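Literie : les oreillers de la maison Pleruvmont passent au tri

Le renouvellement des oreillers, annoncé au printemps, commence en juillet par le bâtiment Maro et se poursuivra par le bâtiment Deder à la rentrée. Les résidents des deux bâtiments recevront un mot sous la porte la veille du passage. Il suffit de laisser les oreillers sur le lit, sans taie, avant 9 heures. Les taies personnelles restent dans la chambre.

Le stock actuel compte 537 oreillers, achetés à des dates très différentes. Certains ont été lavés trop chaud, d'autres ont passé plusieurs hivers dans la réserve du sous-sol. Une partie peut encore servir après un lavage et un séchage complets. Le reste partira en filière textile.

Le tri se fait à la main. On plie l'oreiller en deux, on appuie pour chasser l'air, puis on relâche. S'il reprend sa forme, on le garde. S'il reste plié, on le met de côté. Le garnissage doit aussi être réparti jusque dans les coins : un oreiller plein d'un côté et plat de l'autre ne repart pas en chambre, même si son enveloppe est en bon état. Les taches légères ne comptent pas, les coutures ouvertes oui.
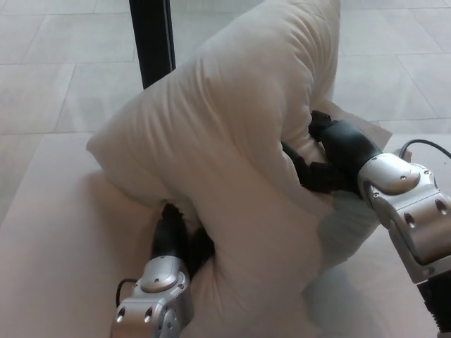
Pour Ragnheiður Hafþórsson, le test du pliage convient bien aux oreillers synthétiques, beaucoup moins à la plume. Un oreiller en plume reste souvent plié alors qu'il est encore bon, et elle demande qu'on le secoue et qu'on le laisse reposer une nuit avant de décider. Elle ajoute que ceux du deuxième étage, côté cour, sont presque tous en plume et qu'il serait dommage de les jeter trop vite.

La remarque a été retenue. Les oreillers en plume seront mis à part dans la lingerie et contrôlés le lendemain. Ceux dont l'étiquette a disparu seront traités comme des oreillers en plume.

Côté lavage, la blanchisserie Onyshchenko prend les oreillers par sacs de 5. Le programme est à 40 degrés, avec peu de lessive et deux rinçages. Le séchage est long, surtout pour la plume, et les oreillers ne reviendront pas tous le même jour. Merci de ne pas remettre de taie sur un oreiller dont le centre paraît encore humide : il faut le rapporter à la lingerie, où il repassera au séchoir.

Les nouveaux oreillers sont de format 60 x 60, comme les anciens, et les taies actuelles iront donc sans changement. Deux fermetés sont proposées, souple et mi-ferme. Le choix se fait sur la feuille affichée près de l'ascenseur. Sans indication, un modèle mi-ferme sera déposé. L'échange reste possible pendant deux semaines, à condition que l'oreiller ait été utilisé avec une taie.

Le budget prévu pour l'ensemble est de 3 003 euros, lavage compris. Les protège-oreillers à fermeture éclair seront commandés à part, à l'automne.

Les personnes qui tiennent à garder leur oreiller peuvent le signaler à Ihor Kobzar, à la lingerie, entre 14 et 16 heures. Il faut alors noter le numéro de chambre sur une bande de tissu et l'épingler à l'enveloppe. Les traversins et les coussins de fauteuil ne sont pas concernés cette année.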